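Snack Box Packing: Data Card

Maintained by Nuala Gilmartin and Ruairí Lenihan. Last edited Tue 13 June.

What this is

Part of the Wirkent collection of household handling recordings. Each recording covers one chore done by a person with a hand-held gripper in a real home. This card is for the snack box chore: taking packaged snacks that have been set out in a living room and putting them into an open box, or taking them out of it again.

We started Wirkent to get a straight answer to one question, which is whether a machine can do ordinary chores yet if you give it decent recordings of those chores. For packing snacks into a box the answer right now is "partly." The rest of this card says which part.

Contents

The release holds 400 episodes. Of those, 300 are meant for training and the others are held back for testing. Please don't train on the held-back ones, even for a quick check. We had to throw out a month of results in December because someone did, and the someone was Ruairí.

An episode is one continuous recording of one person working with one gripper. It comes with:

- the video from the gripper
- the finger opening over time
- the gripper's position and rotation over time
- a one-sentence task line in English
- a short note, if the person recording wanted to leave one

The notes are uneven. Some people wrote a paragraph and most wrote nothing.

The chore

The box is an open gift or shoe box, green on the outside and white inside. It goes on something soft: a rug, a sofa, a bed, a padded bench. Snacks are in their retail packaging. Mostly these are thin plastic bags and sealed packets, with a few wrapped items that are easy to crush. The task line names the item and says where it goes, for example "put the red bag in the box."

We picked soft surfaces on purpose. In our first recordings the box sat on a hard desk and everything went much better than it had any right to. A box on a cushion tilts when you push down on one corner. It also slides if the item catches the rim.

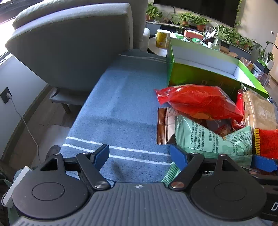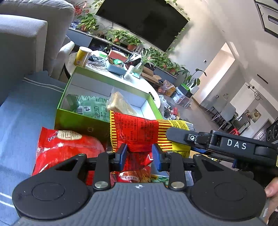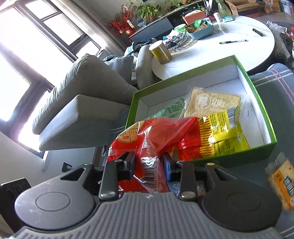
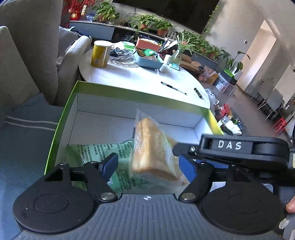 Snack box chore, living room setting, gripper view. The open green box and packaged snacks appear in all four.

What the task asks of a machine

Finding the item. This is the part that mostly works. The policies we trained can tell a red bag from a green packet in daylight, including when other packets overlap it. Clear wrapping is harder. With a clear bag the policy tends to aim for the label, and if the label is off to one side it grabs there and the bag swings.

Getting hold of it. Thin bags have no fixed shape. A person pinches a fold or a crimped seal without thinking about it. The policy will often close on the flat middle of the bag, where there is nothing to pinch, and the fingers slide off. Recordings that show a person hunting for a fold are worth more to us than clean ones, so we left them in.

Not crushing it. Bread and crackers come out of this badly. The gripper reports how far the fingers are open and has no force reading, so the only way to learn "gently" is from how far people closed the fingers on similar items. That works for bread about as well as you would guess. Cracker packets give no warning at all before they break.

Putting it down. The last item is the hard one. With an empty box you can drop things anywhere. Once there are several packets in, the new one has to be pushed down a side or laid across the top, and sometimes an item has to move first. We have not seen a policy move an item out of the way unless the task line told it to.

Results so far

We ran the policy on an arm at Cronin, in a furnished test room, with the same kind of box and whatever snacks the shop had. Ruairí ran the trials and Nuala scored them from video without knowing which version of the policy she was watching.

Single item, box empty to start: 197 tries, 194 with a usable recording. In most of the usable ones the item ended up in the box. Failures were nearly all slips on flat bags. The three unusable recordings were a full disk.

Several items, one after another: we don't have a number we would stand behind. The runs were stopped by hand at different points and we didn't write down the rule for stopping beforehand. Watching them back, the first two items usually go in. After that it depends a lot on how the first two landed. We plan to redo these with a fixed time limit.

Closing a lid: not attempted.

A person does the whole box in less time than the arm takes for one packet. If you are hoping to buy something this year that tidies up snacks, we can't point you to it.

Known problems

Lighting. Too much of the set was recorded by day near windows. Evening episodes are few and the policy is noticeably worse in lamplight.

Lots of background. Homes have plants, televisions, tables with things on them. We didn't clear rooms before recording and we asked people not to. Still, each home appears many times, so a model can learn the room. Split by home if you make your own splits. The home list is in homes.csv.

Hands. The operator's fingers show at the side of the view in many episodes. On a robot arm they won't be there. We tried masking them out and saw no difference, so the release is unmasked.

Packaging text. Many packets carry Chinese text, and others have English. Task lines don't quote any of it. They go by color and kind, which means "the green packet" is sometimes ambiguous when there are two. Known cases are marked "ambiguous" in the index file.

Task lines. These were written after recording by a second person. If the line and the video disagree, trust the video and send us the episode name.

Files

index.csv: one row per episode, with home, split, task line, flags
homes.csv: one row per home, no addresses
episodes/: one folder per episode
tools/check.py: confirms that every file listed in the index is there and opens
CHANGES.txt: what changed between versions

Run the check script after downloading. Interrupted downloads can leave a short video file that plays fine until it stops, and the training code won't complain.

Related sets

Komell is the kitchen set: dishes, cutlery, jars. It uses the same folder layout, so one loader reads both. Tukitz is the shop-floor set, with parts bins and cartons on a bench. People often ask which is closer to being solved. Tukitz is, by a good margin. Cartons are stiff, the bench is level, and the same part comes up again and again. A policy trained only on Tukitz did poorly on the snack box. Training on both helped a little with finding the item and did nothing for thin bags.

Use and limits

Fine for research and teaching. Don't use it to claim that a product is safe around people or food. Nothing here tests that. Don't try to work out whose homes these are. If an episode shows something that identifies a household, such as mail or a face, write to us and we will pull it from the next version.

To do

- evening recordings
- rerun the several-item trials with a time limit
- second task line for every ambiguous episode
- try a gripper with a force reading on the bread and crackers
- lid

Contact

Open an issue and include the episode name. Nuala handles the data and the index. Ruairí handles the trials and the tools folder. Replies can take a week or so.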